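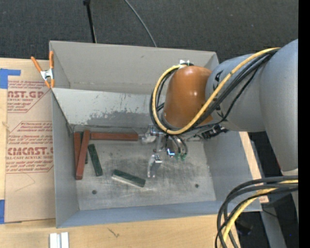

Can a Robot Put Away the Toys? A Conversation with Gisela Fuentealba

Gisela Fuentealba was late to our call on Monday because her washing machine had stopped in the middle of a cycle, full of water. She laughed about it. "You want to speak about automation in the home, and I have my hands in a bucket," she said.

She has worked with machines for most of her adult life. She began at Insaurralde, a packing company, where she repaired conveyor belts and later the first picking arms. Now she gives advice to small firms that want to buy a robot and do not know which one, or do not know if they need one at all. I wanted to ask her a simple question, the one my mother asks me each time she reads the news. Can these machines do the chores yet?

"It depends which chore, and it depends what you mean by do," she said. "If your mother means, can a machine wash the dishes, then yes, we have had it for a long time. It is a box with hot water. It does not have arms. If she means, can a machine go around the kitchen, find the dirty cups, and not break the one from her grandmother, then I would tell her to wait."

I asked her which chore she would give to a robot arm first. She did not say dishes or laundry. She said blocks.

"Wooden blocks, in a bin. Take them out, put them in, put them in a line if you like. People think this is a game for the laboratory, but it is the same work as tidying a child's room, and it is the same work as half of the jobs in a parts store. You have a container. There are things in it that lie in all directions. You have to take one without making trouble with the others."

We talked for some time about what makes that hard, and I confess that I had believed it was easy. A block has flat sides. It does not bend, it does not spill, and it does not care how hard you hold it. I said this to her.

"Yes, the block is kind," she said. "The bin is not kind. If a block lies in the open, with space on both sides, every gripper I worked with in the last years can take it. Now put the same block against the wall of the bin. Where does the finger go? You need one finger on each side, and on one side there is a wall. A person does not think about this. You pull it away with one fingertip and then you grab it, and you are already talking about something else. For the robot these are two separate skills, and somebody must teach it the first one."

She has the same opinion about blocks that lean on the side of a bin, or on each other. You can take hold of the upper end, but when you lift, the neighbor falls, and the picture the robot had of the bin one moment before is not correct anymore. "Old systems took one look and made a plan. The new ones look all the time. This is the real progress, more than the hands."

I asked about the hands anyway, since they are what people notice. Gisela thinks that two fingers are enough for much more than we expect. She told me that when she visits a workshop she looks first at the fingertips and only after that at the arm. Bare metal slides on painted wood. A soft pad changes everything, she said, and a pad costs almost nothing, and it wears out, and then the people call her to say that the software has become worse.

"I had a customer in Flevport with this problem. They had three people reading the program for mistakes. I came with new pads in my handbag. I did send a bill, of course."

The subject of cables made her more serious than I expected. Every arm that carries a gripper and a sensor has wires that must travel along it, and the wires must have enough slack for the wrist to turn. Too little and they pull out. Too much and they hang in the bin or catch on the edge. In a factory cell somebody solves this once, with proper covers, and does not touch it again. In a home, she said, she cannot imagine it. "You have a cat. You have a curtain. You have a grandchild who is two and wants to pull. I would not leave an arm with open cables in my living room for one hour."

So how far are we? I wanted her to give me a number and she gave me one, but not the one I was looking for. At Wistulcombe, a warehouse that sorts returned goods, she helped to run a trial of an arm that emptied bins onto a table. She wrote down each time that a worker had to come and help. On the best day the arm made 275 picks, and the worker had to come only three times.

"That sounds very good, and the director was happy," she said. "But please think about it in your house. The worker in the warehouse was standing next to the machine, it was her job to stand there. At home, who is standing there? It is you. You bought the robot so you could go out, and it waits for you with a block stuck in the corner."

She also told me that the last pieces were nearly always the difficult ones. The arm takes first what is easy, as all of us do. What stays in the bin at the end is what lies flat along the wall or in the corner. In the trial they at first counted a bin as finished when most of it was empty. She asked them to stop counting like this. "A room is not tidy when it is almost tidy. Ask any parent."

I found it interesting that she is not a pessimist. When I repeated some of her remarks back to her, she was afraid that she had sounded too negative, and she asked me to write the good part too. The good part, for her, is on the shop floor and especially in small shops. Some years ago a small company could not think about a robot arm, because every new part meant to call a programmer. Now she sees workshops where an employee shows the arm the task some number of times, and it learns something useful from this.

"And they do not build a beautiful cell for it," she said. "It stands on a wooden table. They hold the things in place with a clamp from the hardware store and some tape. I like this very much. When I was young at Insaurralde we needed a steel frame and a drawing with a signature. Today you can move the bin, try again, and see before lunch if your idea was bad."

Does it matter that the table is not perfect? She thinks it helps. A robot that has learned only in a clean bin under good light can be confused by a stain. Real bins are scratched and dirty, and homes are much worse than bins. If she had to choose, she would train in the ugly place from the start.

Near the end I came back to my mother's question, and I asked for an honest order of the chores. Gisela took her time. Carrying things from one fixed place to another is ready, she said, if someone pays for it. Sorting hard objects of a known shape from an open container is nearly ready with a person in the building. Folding clothes she has seen done slowly and well, and also slowly and badly. Cooking she did not want to discuss. As for cleaning a bathroom, she has not met an engineer who wants to begin.

"Your mother can buy one when it can put the toys away and then find the piece under the sofa," she said. "Before that, it is a very nice machine for people like me."

In January she will go to Gevton, where a furniture maker wants an arm to feed small wooden parts to a sanding machine. She has already asked them to send her their worst bin, with everything still in it. They offered to clean it first and she said no.

Then she had to leave. The man for the washing machine was at the door, and he had come with two hands and a flashlight.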